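About Us

Meesuk Laundry & Folding is a family-run wash, dry and fold service. Pornthip Meesuk opened the first counter with two washers and a folding table. We now have 4 drop-off counters and one main workroom, and Pornthip still works the morning shift in the workroom most of the year.

What We Do

We take in household laundry by the bag. Customers drop it off at a counter or leave it for pickup, and it comes back folded and wrapped. Most of what we handle is ordinary family wash: shirts, school clothes, sheets, towels, baby blankets, house dresses. We also take curtains and sofa covers if they have a care label. We do not take leather, fur, wedding dresses or anything with wire in it.

Every order gets a numbered cloth tag at the counter. The tag stays with the order until it is wrapped. Orders from different households are never washed together, even when they are small.

Sorting

Sorting is the part of the job that takes the longest to learn. New staff spend their first 3 weeks at the sorting table before they move on to machines. An order gets tipped out in a heap and gone through one piece at a time. Pockets are checked, sleeves are pulled right side out, and fleece goes in a separate pile from cotton so the lint doesn't travel. Dark prints are kept away from anything pale the first time we see them. After that we note on the customer's card whether the dye holds.

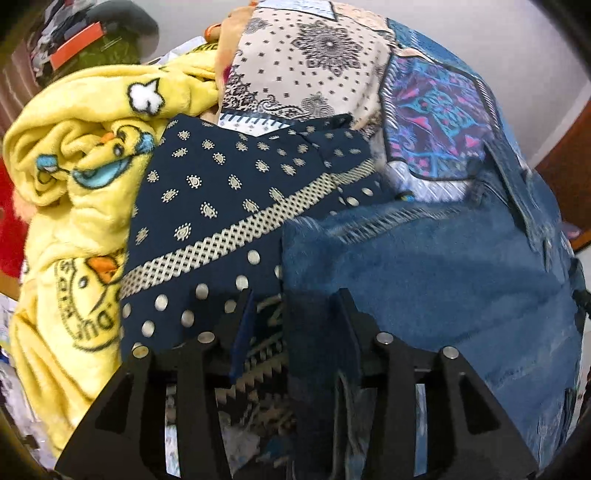 Sunee Sriwong runs the sorting table and wrote the chart that hangs over it. The chart has been changed many times. The latest version has a line for children's blankets, which go on a gentle cycle and are dried on low heat, and a line for scarves and thin dresses, which go in a mesh bag. If a piece has no label and Sunee can't tell what it is made of, we call the customer before washing it.

Folding and Wrapping

Shirts are folded to one width so they stack. Towels are folded in thirds. Fitted sheets are folded flat and put inside their own pillowcase when there is a matching set. If you like your things done another way, tell the counter and it will go on your card. Customers have asked for socks left unpaired, T-shirts rolled for travel, and everything on hangers. All of that is fine.

Finished orders are wrapped in brown paper and tied. You can ask for your own bag back instead.

Our Staff

Theerawat Thaweesak looks after the machines and does the evening pickups. Rungnapa Nakpan manages the counters and answers the phone. Siriporn Sukprasert does mending, mainly buttons, hems and split seams. Small repairs are quoted before she starts.

Lost and Left Behind

Items found in pockets are put in an envelope and returned with the order. Clothes that are not collected are kept for 3 months. In January we go through the shelf and call everyone with something still on it, so please keep your number up to date at the counter.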